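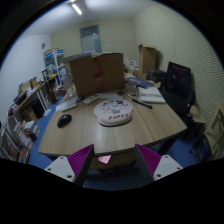 Shared Desk Standards, Second Floor Offices: Comments Open Through the End of August

Facilities Forum > Workspace Use > Policy Drafts
274 views

mcervantes_facilities
Moderator

Colleagues,

The Office of Facilities is revising the standard for shared desks in the small offices on the second floor of the Cortés Building. The current text was adopted when each of these rooms had a single occupant. Most now have two, and several are booked by the half day.

The draft reads as follows.

Section 1. At the end of a booking, the occupant shall clear the desk surface of personal items, including mouse pads, drinking glasses, notebooks and loose pens.

Section 2. The keyboard, the mouse and any remote control assigned to the room shall remain on the desk.

Section 3. Cardboard boxes shall not be kept on a desk overnight. Boxes on the floor shall stand against a wall and shall not block a chair or the door.

Section 4. Notes attached to furniture shall be removed by the person who placed them.

Comments are requested in this thread. Please cite the section number.

Macario Cervantes
Office of Facilities

records_unit_2

The Records Unit supports Sections 1 and 2. We request a clarification to Section 3. Our deliveries from Enico arrive late in the afternoon and cannot always be unpacked the same day. A box left open on the desk at 5:30 is frequently a box that someone intends to finish at 8:00 the next morning. Would a tall box standing at the back of the desk be treated the same as one that takes up the working area?

hallway_c

I must register a disagreement with the previous comment. A box at the back of the desk takes up the working area by definition. The next occupant cannot move it without knowing what is inside or whether the open flaps mean it is being packed or unpacked. I have lost most of a morning to this question on more than one occasion. Section 3 should stand as written.

t_lindqvist_grants

Regarding Section 1, I ask that mouse pads be exempted. The rooms are furnished with a mouse and no pad, and the wood-grain surface is not comfortable for a full day of spreadsheet work. Those of us who need a wrist rest have purchased our own. The cloud-shaped pad marked PUPPY is in use for a medical reason, whatever impression the cartoon animals may give, and it should not have to be carried home each evening.

records_unit_2

The Records Unit has no objection to the PUPPY pad and would in fact oppose its removal.

hallway_c

With respect, the exemption would have to apply to all pads or to none. If one item may remain on grounds of comfort, the same argument will be made for seat cushions, footrests and desk lamps. Lockers were installed for this purpose, and a mouse pad fits in a locker.

t_lindqvist_grants

The lockers are on the first floor. I would also note that the draft permits the remote control to stay on the desk at all times, although it is used far less often than a mouse pad.

mcervantes_facilities
Moderator

Thank you for the comments so far. Responses by section:

Section 1. The office will consider allowing one mouse pad per desk, to be left beside the keyboard. Any occupant who prefers not to use it may set it aside and should return it afterward.

Section 2. The remote control is listed because replacement requests are costly to process. Its place on the desk is open to discussion. A wall holder was quoted by Trolov last year and was not funded.

Section 3. No change is proposed at this time. A box may be moved to the floor against the wall at the end of the day. Boxes that are too heavy to lift safely should be reported to this office before 4:00.

eastwing_scheduler

May I raise the matter of chairs, which the draft does not mention? The mesh office chair belongs with the desk. The wooden chairs with slatted backs belong to the Cinero Room and are on its inventory, yet they migrate into the small offices whenever a visitor is expected. The Cinero Room seats 12 on paper and was six chairs short at the August budget session. I propose a Section 5 requiring that visitor chairs be returned the same day.

hallway_c

Supported.

records_unit_2

Supported, provided that an occupant who finds a wooden chair already in the room is not held responsible for it.

b_amadi

I am new to the second floor and have a question on Section 4. If there is a sticky note on the front edge of the desk and the person who placed it cannot be identified, may the next occupant remove it? I have been working around one out of caution.

mcervantes_facilities
Moderator

Yes. Section 4 will be amended to read "by the person who placed them or, where that person is not known, by any occupant." Notes that appear to contain a password should be brought to this office.

Section 5 on chairs will be added to the next draft, with the wording suggested by the Records Unit.

t_lindqvist_grants

Will the revised Section 1 state that the pad may be a personal one? The phrase "one mouse pad per desk" could be read to mean a pad supplied by the building.

hallway_c

It could also be read to mean that whoever arrives first decides which pad remains. I continue to prefer the original language and ask that my objection be recorded.

mcervantes_facilities
Moderator

The objection is recorded. The revised draft will be posted in this thread and comments will reopen at that time.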